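Section 4: Setting Up the Skeltow Match Tracker for Soccer
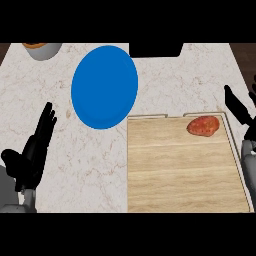 Figure 4-1. Blue plate and white bowl on a marble countertop.

Read this section before your first match, and read the notes as well as the steps. We run the Skeltow tracker at a small club, Holmgren, and rewrote the maker's booklet after a season of using it. Some of the claims in that booklet did not hold up for us. Where we disagree with it, we say so.

4.1 What you need

Tracker pods, fully charged
Vests, one per player, in the right sizes
The base unit and its tripod
A tablet or laptop with the Revska app installed
A printed roster with shirt numbers
A tape measure of the long, open-reel type

The booklet lists a phone as an option in place of the tablet. You can do it. The lineup screen is painful on a phone, and the button for "End half" sits right under the button for "Sub," so expect mistakes.

4.2 Charging the pods

1. Put the pods in the charging case with the metal contacts facing down.
2. Close the lid until it clicks. If it doesn't click, at least one pod is seated wrong.
3. Plug in the case. A steady amber light means charging. A steady green light is supposed to mean full.
4. Leave the case plugged in for 4 hours, whatever the light says.
5. Open the Revska app, go to Pods, and check the battery figure for each one.

Note: The green light comes on early. We have had pods show green and then die before halftime. Trust the figure in the app, and even then only after the pod has been off the charger for a few minutes.

Caution: Do not charge pods that are wet. Wipe them and leave them out overnight first.

4.3 Placing the base unit

1. Walk to the halfway line on the side away from the benches.
2. Set the tripod 2 yards or more back from the touchline. Your league may require more. Ask the referee, and go with the larger number.
3. Extend the legs fully and push the feet into the turf. On artificial turf, hang a weight from the center hook.
4. Mount the base unit with the logo facing the field.
5. Hold the power button until you hear two beeps.

The base unit is sold as having a range of 600 feet. That may be so on an open field with no one on it. At Holmgren we lose pods in the far corner whenever there is a crowd standing in front of the tripod. Raising the legs helped more than any setting in the app.

Caution: Never place the tripod behind a goal. The booklet shows it there in one drawing. A shot that misses will find it.

4.4 Marking the field

The app needs to know where the field is before it can say anything useful about where your players are. It offers an automatic mode and a manual mode. Use manual.

1. In the app, tap Field, then New, then Manual.
2. Carry one pod to a corner flag. Set it on the ground against the base of the flag.
3. Tap Mark corner and wait for the tone. Do not move the pod until you hear it.
4. Repeat at the other corners, going clockwise.
5. Measure one touchline with the tape and compare it with the length the app gives you.
6. If the two are more than a couple of yards apart, delete the field and start over.
7. Save the field under a name you will recognize in a month.

Note: Automatic mode guesses the field from where the players run during the warmup. Our players warm up in one half. The app decided that the half was the whole field and reported heroic amounts of wing play. It gave no warning that anything was off.

If you share a complex with other clubs, save each field on its own. At the Fleten grounds the fields sit side by side and the app will happily load the wrong one.

4.5 Assigning pods to players

1. Tap Squad, then Add player. Enter a shirt number and a position.
2. Tap Pair and hold the pod flat against the back of the tablet.
3. Write the pod number next to the shirt number on your printed roster.
4. Slide the pod into the pocket between the shoulder blades of that player's vest, light facing out.
5. Close the flap all the way.

Keep the paper roster. The app has a "Remember squad" switch that is meant to save you this work each match. It remembers the pairings until it updates itself, and then it may not. Players also swap vests in the locker room without telling you. If your center back appears to have outrun both wingers, check the vests before you praise anyone.

Goalkeepers: Set the position to Goalkeeper before kickoff. Changing it later does not fix the numbers already recorded. Ask your keeper to try a few dives in the vest during warmup. Ours found the pod uncomfortable on landing, and we now leave the keeper out of tracking for matches and use it in training only.

4.6 Starting and stopping a match

1. Load the saved field.
2. Check that every pod in the squad list shows a solid dot. A hollow dot means no signal.
3. Tap Start at the referee's whistle.
4. At halftime, tap End half. Do not tap End match.
5. Tap Start again for the second half. The app flips the direction of play for you. Check the arrow at the top of the screen anyway.
6. For each substitution, tap Sub, then the player coming off, then the player going on.
7. At the final whistle, tap End match and leave the base unit on until the upload bar is full.

Caution: If you tap End match by mistake, you cannot reopen the match. Start a new one for the remaining time and add the two together by hand. The "Merge" button is in the menu, but it has never worked for us.

4.7 Reading the first report

The report arrives in the app a few minutes after the upload. Distance covered looks reasonable and agrees fairly well with a second device we tried. Top speed is shakier. Throw out any sprint that lasts under a second.

We would ignore the "Effort Score." The maker does not say how it is worked out, and it rates a player who chases lost causes above one who stands in the right place. It should not be used to pick a team.

Heat maps are fine for starting a conversation at training. Compare them with what you saw. When the two disagree, go back to 4.4 and check the field before you decide your eyes were wrong.

4.8 Common error messages

Error 179: The base unit has lost contact with the tablet. Move closer. If that fails, turn the base unit off and on. The match keeps recording on the pods, so do not end it.

"Pod already in use": The pod is still paired to a player from another squad. Open that squad and remove it there.

"Field not found": The app is set to a different account. Sign out and back in before you mark the field again.

"Data quality: good": Appears on nearly every report, including the one from the half-field warmup. It does not replace the checks in 4.4 and 4.5.

Go on to Section 5 for cleaning and storage of the vests.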